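Sketero releases Daden 2 planning software, with its failures included

Last updated: February

Sketero has released Daden 2, a motion planning and perception package for two-armed robots. The company is asking buyers to read the test log before they read the feature list.

Most planning software is sold on its best run. Sketero says it ran Daden 2 through 3,972 simulated trials and is publishing all of them, including 1,156 in which the planner gave up, timed out or chose a path the team would not have accepted from a person.

"A success rate with the hard cases taken out is a sales figure," said Peninah Laizer, who leads planning at Sketero. "We have put out a few of those ourselves. I would still not leave this software alone with anything you care about."

The main change from the first release is a shared planner for both arms. Earlier code planned one arm, froze it, then planned the other, and it often boxed itself in when the hands had to work close together. Daden 2 plans the pair at once and drops any plan that takes longer than 60 seconds. Whether that limit suits real work is an open question – Sketero picked it to keep test runs short.

Perception remains the weaker half. Leaves are thin, they overlap, and the depth model, Grukava, tends to merge them into one lump. Salim Kariuki, who maintains Grukava, said simulated plants flatter the model because they have cleaner edges than living ones. He expects results to drop outdoors and declined to guess how far.

Part of the release is Kaijage, a set of simulated garden tasks.
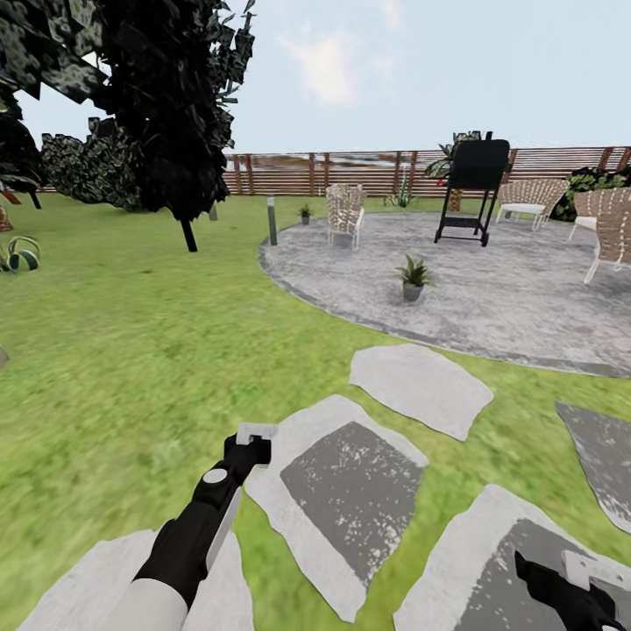
Two views from the simulated garden, each with both grippers in sight. 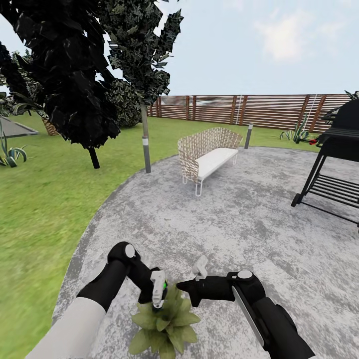

Availability and limits

Daden 2 is available now to current Sketero license holders, with the full trial log and the Kaijage garden files. It has been tested only in simulation. Support for hardware is planned, but Sketero is giving no date for it and advises customers not to budget around one.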